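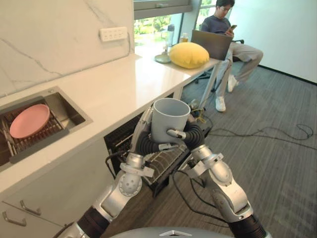 Good afternoon, and thanks for staying past the coffee. I want to talk about the open day at Unberg in April, and mostly about dishes. I went expecting a factory tour, with safety vests and a sandwich. I got a kitchen. It had a marble backsplash nicer than mine, and a dishwasher standing open with its rack pulled out, and a robot holding one gray mug in both hands with all the care of a new parent. Behind it sat a man with a laptop, looking at his phone. Leave this one up while people find seats.

(Wait for the door to close.)

Some background for anyone who wasn't on the bus. Unberg opens its doors once a year. You sign in, you get a sticker, you get a schedule that stops being true by lunch. The project they were showing is called Gemeo. The pitch on the handout was "two hands, ordinary rooms." I liked that. I have an ordinary room and I could use two more hands in it.

There were 3 demonstrations on the schedule: unloading, wiping, and something called free handling. We saw unloading twice because wiping was down. Free handling is the one I'd have paid for, and I'll get to it.

First point: speed. Ask the room how long it takes them to put a mug away. Let them guess. Somebody will say one second, and somebody will say their kids haven't finished yet. The unloading demo took 102 seconds for a single item, door of the visitor area to applause. I timed it on my watch, which is the kind of guest I am. My neighbor from Janalby said that was a big improvement over last year. I asked what last year was like and she said she'd missed the bus home.

Don't linger here. The slow part is an easy laugh and we need it only once.

Second point: hands. Look at the two of them again. They don't match. One has slim silver fingers. The other has black corrugated ones with silver tips. I spent a good part of the visit wondering whether I was supposed to notice, and then I raised my hand and asked. The answer took 2 slides and a whiteboard. The short version I wrote down: they want to know what kind of finger people will put up with near their good plates. I've been thinking about it since, mainly while doing my plates.

(If anyone asks about cost: I don't know. They had a very smooth way of not saying.)

Third point: the audience. We behaved terribly. Grown adults who run loading docks for a living went silent over a cup. When the mug tilted, the whole row leaned the same way to help. I have been to ball games with less body English. The Echeverría people, who came to buy something for their warehouse, asked 3 questions, and all of them were about kitchens.

Now free handling. Visitors could hand the robot an object from a box. I chose a wooden spoon, to be kind. The person before me chose a wet sponge, to be a person. Tell the sponge story. Keep it short. End on the towel.

What I'd ask if we go again:
Can we see it fail on purpose, early, before the handout?
Who loads the dishwasher?
Will wiping be up?

The sign-up sheet for next April is by the door. Bring your own sandwich. Lights, please, and then questions, and if the microphone is still buzzing I'll just repeat them from up here.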